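Clikach Paved Ground: README

Version of 29 December 2024

1. What is in this set

The set contains 1,000 pictures of one large paved ground at Clikach, near Cindville. The subject is the ground itself: concrete slabs, the joints between them, painted lines, kerbs, drains and the grass at the sides. We made it for people who work on the upkeep of outdoor paving and who wish to compare how such surfaces look from different places and at different distances.

The pictures are divided into 40 folders. One folder is one stretch of the ground. The folder names are only numbers and they do not follow the order of walking, so please use the file places.txt if you need to know which stretch is next to which.

2. Slabs and joints

Most of the surface is pale grey concrete in large slabs. The joints are thin and dark. In wide views the straight joints can look bent near the sides, and we did not correct this. If you measure slab size, use only the middle part of the picture.

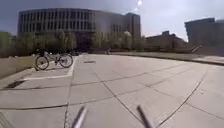 Stains are labelled as "stain" when the colour of the slab changes but no edge is visible. A dark shape with a clear edge is labelled "cover or grate", also when we could not decide between the two. When the shape is too far away, the label is "unclear". In the first version we had tried to guess in such cases, and two of our labellers disagreed so often that we gave it up.

Bicycles and other parked things are labelled with one word only, "parked". Distant figures have no label.

3. Kerbs and side ground

The kerb has two labels, "kerb top" and "kerb face". The face is often in shade and then it is much darker than the top, so it is easy to take it for a wide joint. Please look at this carefully if you add new labels.

What lies behind the kerb is not the same everywhere. In many folders it is dry grass. In others there is first a strip of reddish-brown ground, and the grass begins after it. We could not agree if this strip should be called earth or paving, therefore the label is "red strip".
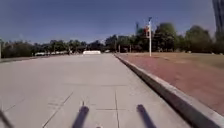
Kerb with the red strip and dry grass behind it, and a thin white pole with a signal head.

Trees at the horizon are labelled as one band. Poles are labelled, signals on the poles are not.

4. Painted lines

A line is marked from its near end to the farthest point where both of its sides can still be seen. Small dark spots on the paint are kept inside the line. Worn paint is marked as "worn", even if only one part of it is weak. 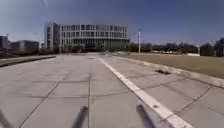
Drain openings in the kerb belong to the label "drain" and not to the kerb. There are 58 of these labels in the set, but one opening may appear in several pictures, so the number of real openings is smaller.

Numbers and letters painted on the ground were difficult. We write what we read, and we put a question mark when the paint is faint. Seventeen marks have such a question mark. If you can read them better than we could, please send us your reading with the name of the file.
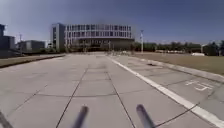
White line with the side strip to its right. The faint marking looks like a 4 with an extra stroke.

5. Known problems

- Far slabs are very small and their joints are often missing in the labels.
- Buildings have one label, with no division into floors or windows.
- The label "dry grass" is about colour. Nobody tested the ground.
- Folder 17 has no kerb labels yet.

6. Files

The labels are stored in the Postik format, one text file for each picture. The small viewer Wan can open them, but it shows "kerb top" and "kerb face" in the same colour.

The next check of the labels is planned for July. Corrections are welcome before this time, also small ones.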